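Slow Down the Ships

July 25, 2021

I love cargo ships. I've loved them since I was small enough to be lifted onto the harbour wall at Arklow to watch the coasters come in, and I still can't pass a stretch of water without checking what's going by. So please read what follows as coming from a friend of shipping. I think the big ones should go slower, a good deal slower, and I think we'd all be better off for it!

Let me start with fuel, which is where the sums get exciting. A ship pushing through water doesn't burn fuel in proportion to her speed. The demand for power climbs far more steeply than that, close to the cube of the speed for an ordinary hull, so a modest cut on the bridge makes a very large difference in the engine room. Knock a tenth off the speed and you save something near a fifth of the fuel over the same voyage, even allowing for the extra hours at sea. I can't think of another industry where you can get that much by easing back a lever. There's no new engine to invent and no yard slot to wait for. You could start on Monday.

Less fuel burned means less soot over the port towns and less carbon over everybody. It also means less oil carried in the bunker tanks for a given trip, and anyone who has ever scraped heavy fuel oil off a beach (I have, two winters running, and my good boots never recovered) will see the point of that. We talk about tankers when we talk about spills, but an ordinary container ship that finds a reef can ruin a coast with nothing more than what she carries to drive herself along.

Then there are the whales. A slower ship gives an animal more time to get out of the way, and gives the watch more time to see it. She is quieter too. Propeller noise travels an astonishing distance under water, and whales have to talk through it all day long. I once spent a week on a small survey boat called the Skeltero, with a hydrophone over the side, and I have never forgotten the first time somebody handed me the headphones. We were listening for porpoises. What we got was a ship we couldn't even see yet, thumping away like a washing machine in the flat upstairs, and it went on for most of the afternoon. When she had gone, the clicks came back. I grinned like a fool.

The usual objection is that the world can't wait for its goods. I'd take that more seriously if ships didn't spend so much of their time hurrying to join a queue. Under a lot of charter contracts a master is expected to proceed at full speed, whether or not there's a berth free at the other end, and so you get vessels racing across an ocean in order to drop anchor and sit there for days. They burn the fuel, they arrive early, they wait. It's daft! Port and ship could simply agree an arrival time and the ship could trundle along to meet it. The trials I've read about call it just-in-time arrival, which is a dull name for a lovely idea.

The second objection is better. If each ship makes fewer trips a year, you need more ships to carry the same cargo, and ships take steel and energy to build. That's true, and it does eat into the saving. It doesn't eat anything like all of it, though, and I'd add that quite a lot of what we send by sea could stand to arrive a little later. I ordered a Brøndum desk lamp last December and it took 19 days longer than promised. I read by the old lamp.

The third objection comes from people who worry about perishables, and about islands that depend on one boat a week. Fine — leave them out. Any sensible rule would have room for the fruit boats and the lifeline ferries. It would set limits by type and size of vessel, and it might begin only with ships of more than 400 metres' worth of ambition and swagger, as an old deckhand friend likes to call the giants. I'm happy to haggle over the details. What I don't want is another decade of pilot schemes.

Voluntary schemes have done some good in the places where they've been tried, and I cheer for every one. But a shipowner who slows down alone can lose a contract to one who doesn't, and that's a rotten thing to ask of the decent firms. A common limit puts everybody in the same boat, if you'll forgive me. The position signals are already out there, too. Anybody with a phone can watch a ship's speed from the sofa, as my family will wearily confirm, so checking up on a rule would be the easy part.

Go and stand on a harbour wall this summer and watch one of them come in. They're magnificent at six knots.

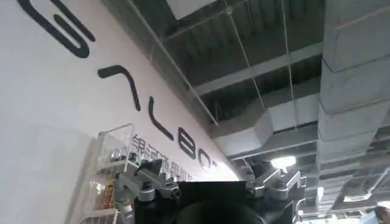 Wavico: Enjoyed this, and I agree about the queues, but you've let the charterers off lightly. I did 234 days at sea in my last full year and we were told to make best speed on nearly every passage, then swung at anchor outside the port. The master can't ease back if the contract says he'll be in breach. Change the clause first and I think you'd find most crews would be delighted to slow down. One small grumble: very slow running for weeks on end isn't always kind to an older engine, so there'd need to be some give in the rule for that.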